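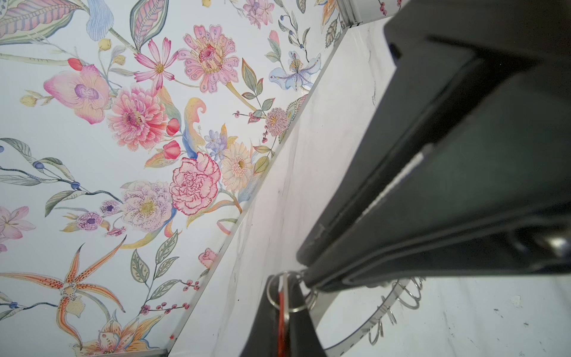
4. Putting the key cell into daily use

4.1 Who does what after changeover
The Tornitz key cell takes over the handling of returned keys at the Joter depot counter. Counter staff will no longer sort returns by hand at the end of a shift. They will still receive the keys, check them against the hire sheet and deal with anything the cell sets aside. Key rings with a strap or tag hanging from them, such as the red strap on the ring at the gripper finger, need more care than bare rings. Straighten the strap before you hand the ring over to the cell.

Staff who sorted returns on the late shift move to the front counter or the yard desk. Rosters were changed in April. Check with your supervisor if your roster still lists "key sort" as a duty.

4.2 Before the first run of the day
1. Log in to Jikent at the counter terminal with your own staff number. Do not use the login of the person before you.
2. Open the shift log and read any notes left overnight.
3. Walk around the cell. Remove cups, pens, paper and anything else that doesn't belong to the job.
4. Check that the floor is clear for 700 mm in front of the cell.
5. Press Home and wait for the Ready message. Keep your hands out of the enclosure while the arms move.
6. Tick "Morning check done" in Jikent.

Note: If the Ready message doesn't come up, press Home once more. If it still doesn't come up, go to section 7. Sort the returns by hand until the fault is cleared. Hand-sort sheets are kept in the drawer under the terminal.
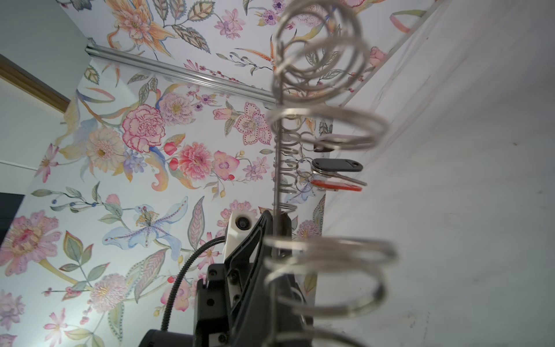

Issue 6

4.3 Rings that share a hanging point
Keys and tags often come back bunched together. A black oval fob can hang beside a key, with a red plastic tag lower down on the same cluster, and split rings catch on each other easily. When rings are hung close to a spring or coil, check for a ring caught between the turns.

1. Select Hold on the terminal. Wait until both arms have stopped.
2. Press the amber stop button. The lamp beside it must be steady before you reach in.
3. Free the caught ring by hand. Support the key with your other hand so the split ring isn't pulled open.
4. Hang the rings back so the tags face outward.
5. Release the stop button and select Resume.

CAUTION: Never pull a key out of a closed gripper. Use Open on the terminal.

CAUTION: Hold alone doesn't make it safe to reach in. The stop button must be pressed as well.

A ring that has been bent or opened goes in the repair tray with a slip. Record it in Jikent under Damaged, and put down the tag number if you can read it.
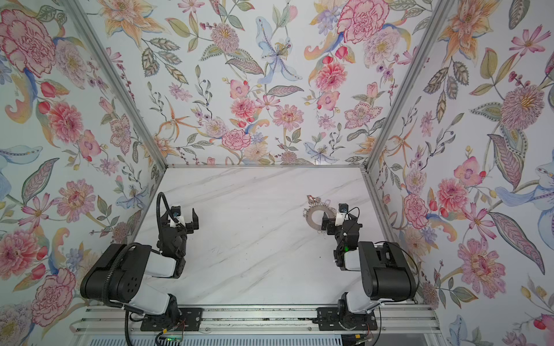 Photo: Entwistle Technical Publications

4.4 Working beside two arms
The arms sit side by side on one rail and both reach toward the middle of the table. Treat the whole tabletop as shared. If one gripper is open and empty while the other is at a piece, either arm may be the next to move.

1. Stand at the marked position, 400 mm back from the rail.
2. Place flat metal pieces only when the terminal shows Load.
3. Keep sleeves, lanyards and hair tied back.
4. Report loose wires or rubbed cable sleeves. Do not tape them yourself.

4.5 Set-asides and staff time
The depot handled almost 2,000 returns in the trial period. Expect more set-asides in the first weeks, and log time spent on them under "Cell support" so it counts as normal work. The log is used to set counter staffing. It is not used to rate individual staff.

Anyone who has not finished the half-day induction may watch but may not load the cell. Book through the training page in Jikent.

Section 4 revised 28/09/2026. Section 5 covers cleaning and gripper finger changes.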